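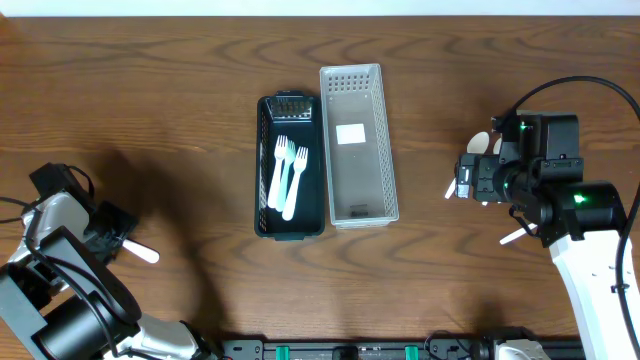 Sunday, second coffee

Cutlery day. Rocío wants the bench kit for the Closbridge picnic ware sorted before the weekly meeting, so I have been appointed Keeper of Forks. Years of training for this.

System as agreed: dark green basket is "not yet checked," white one is "checked and fine." Three forks in the dark one this morning, two white and one mint. The right-hand white one has a bluish tint, which Jaanus says is a different batch and I say is a white fork having a bad day. Logged it as "white (bluish)". He has initialed this with visible pain.

White basket still has its sticker on the floor inside. Tried to lift a corner with a fingernail and gave up. It stays. Anyone who feels strongly about it can bring solvent.

Checks per fork: straight tines, no burrs on the handle, 200 g hung off the neck for 20 seconds. Jaanus wanted 389 g because that is what the old Barar weight comes to with its hook on. Declined. We are testing forks, people eat potato salad with these.

Notes for next time:
- Forks nest and tangle at the neck if you drop them in together. Fan them out, tines to the back.
- The dark basket's holes are small and square, and a tine will find one if you're careless.
- Knives are in the Colombo box, third shelf. Spoons: ask Rocío, who moved them, then denied it.

Stopped at 9 to write this up. Mint one goes first after the break - I have a soft spot for it.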